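PC Hardware Basics, Handout 4: Inside the Tower
Vungate Evening Program, Room 11

Hi all! Bring this sheet with you, and please read it before you pick up a screwdriver. Last term I talked for almost 37 minutes before anyone touched a computer, and I could feel you all drifting, so this time the talking is on paper.

We're working on desktop towers with the side panel off. I like to start with the motherboard because it's the part everything else plugs into, and it looks like a tiny crowded city the first time you see one. Don't try to learn every little component! Find the big landmarks first. Memory slots are an easy one (long, narrow, side by side), and once you've got those you can work out which way up the board is.

Watch the thin wires, too. They love to snag on a sleeve, and I've pulled one loose myself more than once.

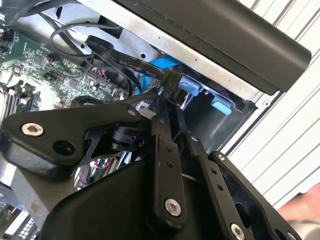 Laying the case down

Do this every time, even for a quick job. Shut down, unplug, then lay the tower on its side with the open side facing up. You get light on the board, and parts go straight down into their slots instead of sideways. Dropped screws are easier to find as well, though I still have one somewhere in the old Hanrahan machine.

Now go looking for these, in any order you like:

CPU socket: square, with a metal frame and a lever. If it's empty, keep your fingers out of it. I mean it, the contacts bend if you so much as look at them funny.
Memory slots: check where the notch on the module sits before you push.
Graphics card: it sits in an expansion slot, and many have a catch to release before you pull.
Power supply: the big metal box. We never open it. Read the label and leave the lid alone.
Drive cage: the metal frame with all the holes. Follow any cable near it from end to end before you unplug it. 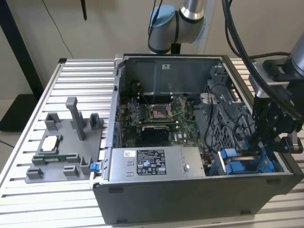

Fig. 2. Open tower on its side: empty CPU socket, memory slots just above it, drive cage at right.

For next time: sketch your own tower from memory and label five parts, then read page 67 of the Dravel workbook.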